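Pumirine Hand Gripper Set - Classroom and Club Edition

Parallel two-finger gripper, hand-held, sold in pairs 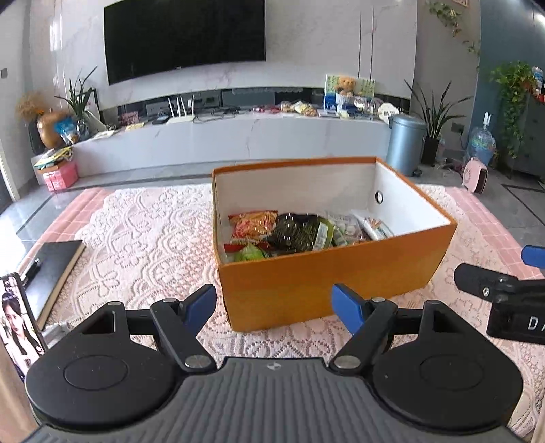

The set is intended for school robotics classes, after-school clubs and student projects in which people record handling tasks for later use in training a robot arm. Two operators can work with one gripper each, or one operator can work with both. No arm is required for recording.

Each gripper has a ribbed central body, linked fingers and soft blue pads. The pads are a wear part and can be changed without removing the fingers. The linkage keeps the pads parallel over the full stroke, so packets and film-wrapped goods can be picked up flat or on edge.

In the set
2 hand grippers, assembled
2 spare pairs of finger pads
1 hex key
1 USB hub with power supply
1 printed task book, 16 tasks
1 storage case

Specifications
Weight, each gripper: 700 g
Recording time per charge: 3 hours
Internal storage: 200 episodes at the default length
Connection: USB-C
Charging: from the supplied hub or any 15 W port

Task book
The tasks are graded. The early ones use a single rigid object on a clear surface. The later ones use an open box and mixed packaged goods - snack packets, wrapped items, clear film packs - which are harder to grip and harder to track. Shiny film reflects room light, and a class that records near a window should expect to discard more episodes than one that records under even lighting. Household objects are suitable. We advise against open food and glass.

Use in the Kundo student challenge
The set meets the equipment rules for the packing event. Teams must submit raw episodes, not edited ones, and must use the pads as supplied. Teams using Damance grippers may enter the same event but need the adapter profile, sold separately. Mixed pairs are not accepted.

Software
The recorder runs on Windows and Linux. Episodes are exported as video with a matching file of finger width and position. The Mac Giolla lesson viewer opens these files directly from version 3. Older versions open the video only.

Care
Wipe pads with a damp cloth. Do not use solvent. Check the pivot caps before each term and tighten by hand - overtightening makes the fingers bind. Recalibrate after any pad change.

Availability
In stock. School orders placed after 20 October 2023 ship in January. Replacement pads and cases can be ordered separately.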